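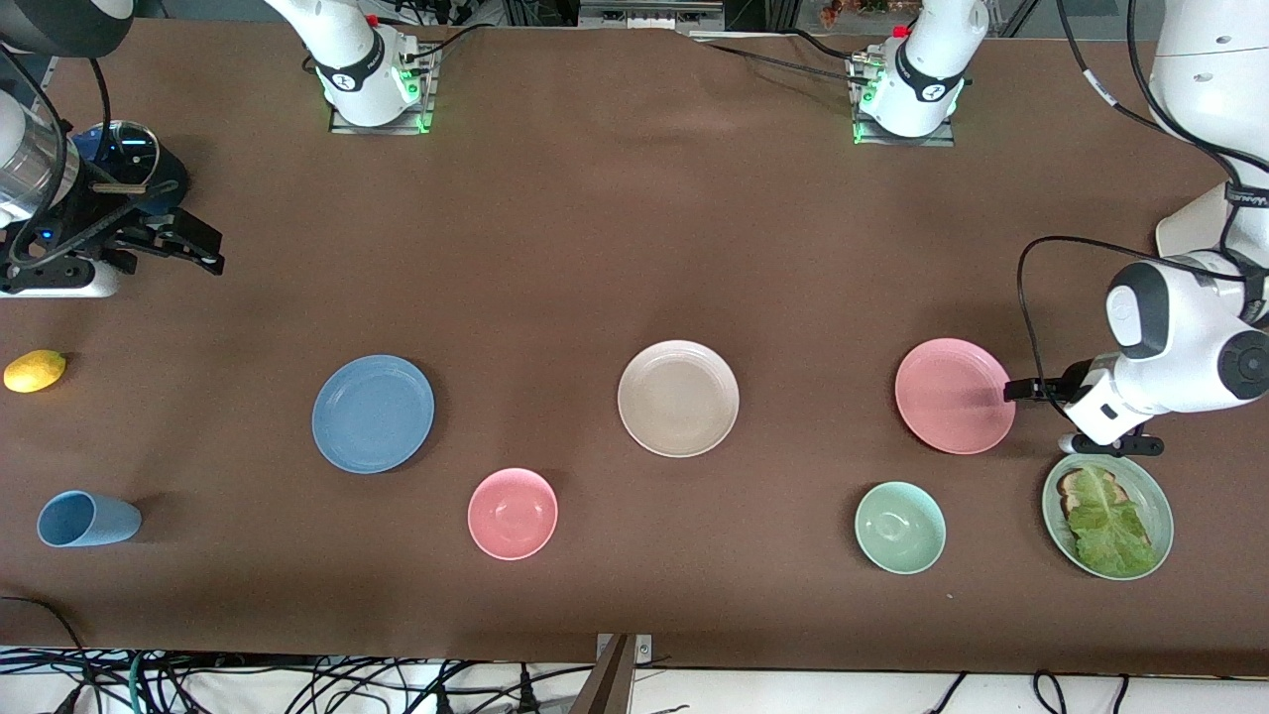

Why would an instructor guide a robot through a task instead of writing out each motion in code?

Many tasks are easy for a person to do and hard for a person to put into words. Picking up a plate by its edge calls for small changes in angle, height, and grip that depend on where the plate is. When the operator performs the task through the robot, those changes are recorded along with the camera views, and a control program can later be trained on the recordings.

Flevness Technical College, Pundport Campus
Course 2160: Introduction to Robot Teaching
Handout for Unit 2: Demonstration by Hand and by Remote Control
Revised May 19, 2026

Reading before the lab

Students are expected to have read this handout before arriving in the Bawa Laboratory. The unit covers two ways of showing a task to a robot arm. Both are used in this course, and both will appear on the November practical.

Teaching by hand

In teaching by hand, the operator takes hold of the arm and moves it through the task. The motors are set so that the arm holds up its own weight but gives way to a light push. The joint positions are saved as the arm moves.

The method is quick to learn, and the operator can feel when the gripper touches something. It has two drawbacks. The operator's hands and sleeves often show up in the camera views, where the trained program may come to depend on them. It is also tiring and awkward for one person to move two arms at once, so tasks that need both arms are seldom taught this way.

Teaching by remote control

In remote control, the operator stands clear of the workspace and moves a pair of hand controls. Each control drives one arm. The Wallo recording program stores the commands sent to the arms, the positions the arms reached, and the view from each camera, all on one clock.

The operator does not feel contact directly. New operators tend to press down too hard on the table and to close the gripper before the fingers are in place. Both faults can be corrected with practice and by checking the wrist camera view before every grasp.
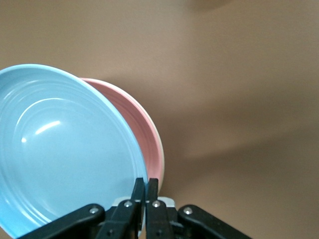
Lorraine Haskett

Handling tableware

The lab exercise uses plates, bowls, and a cup. Plates are harder to teach than most students expect. A plate lying flat offers very little for the fingers to close on, and two plates set close together can easily be picked up as one. Students should observe the following points.

Approach the rim slowly, with one finger intended for each side of it. If the fingers are not lined up, back away and approach again. Do not drag the plate into position with a closed gripper.

Close the gripper fully before lifting. Pause for a moment once it is closed. The pause gives the trained program a clear point at which grasping ends and lifting begins.

When one plate partly hides another, use the fixed camera to judge which is in front. The wrist camera shows the rim well but gives a poor sense of depth.

Keep the idle arm still and out of the path of the working arm. Movement that has no purpose is recorded with everything else and will be learned with everything else.

What makes a recording usable

Each student submits 20 demonstrations. A recording is accepted if it starts from the rest position, shows the task carried out from beginning to end, and finishes with both grippers open. A missed grasp does not spoil a recording if the operator recovers and completes the task. Such recordings are useful, as they show the program how to recover. A recording in which an object is dropped from the table, or moved by a person while the arms are active, must be marked as rejected and left in the folder.

The starting layout should be changed between recordings. Move the plates, turn the cup, and trade the places of the bowls. A set recorded from a single layout will usually produce a program that works only with that layout.

Keep the speed even. Students who grow more confident during a session often work much faster at the end of it, and the mixed speeds make training less reliable.

Laboratory rules

Stay outside the marked area while the arms have power. Use the stop button first and ask for help second. Do not step over cables or unplug any connector without the permission of the instructor on duty.

Work to be handed in

Submit the Wallo folder and a one-page written report. The report should compare the two teaching methods on the same task, state which recordings were rejected and for what reason, and describe one change made to the layout between recordings. Reports are collected in Room 1145 at the start of the next lecture.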